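¿Cómo quito las pelusas de un mantel negro?

Lengyel
Compré en Trimoda un mantel negro de 276 cm porque «el negro lo disimula todo». Disimula el vino. Las pelusas, en cambio, las exhibe. Lo he lavado 4 veces y cada vez sale con más. ¿Alguna idea que no sea comprar otro blanco? 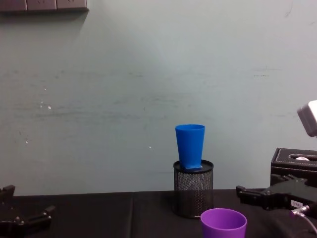

Ah, y es 100 % algodón, según la etiqueta, que ya es lo único que se lee bien después de tanto lavado.

Nnamdi Oyelaran
¿Lo lavas con toallas? Pues ahí tienes la fábrica. Lávalo solo, del revés, en frío y sin suavizante. Si tienes secadora, diez minutos en aire frío antes de tender y luego limpias el filtro, que te va a dar para un jersey. Para el día a día, guante de goma húmedo y pasadas siempre en la misma dirección. El rodillo adhesivo funciona, pero te arruinas. 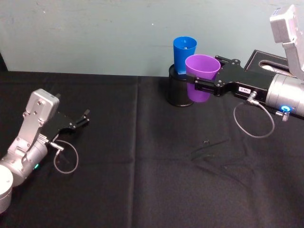
Tela negra sobre la mesa, con la pared clara detrás.

solldale_225
Yo le puse un gato encima y dejé de ver las pelusas. Ahora veo pelos.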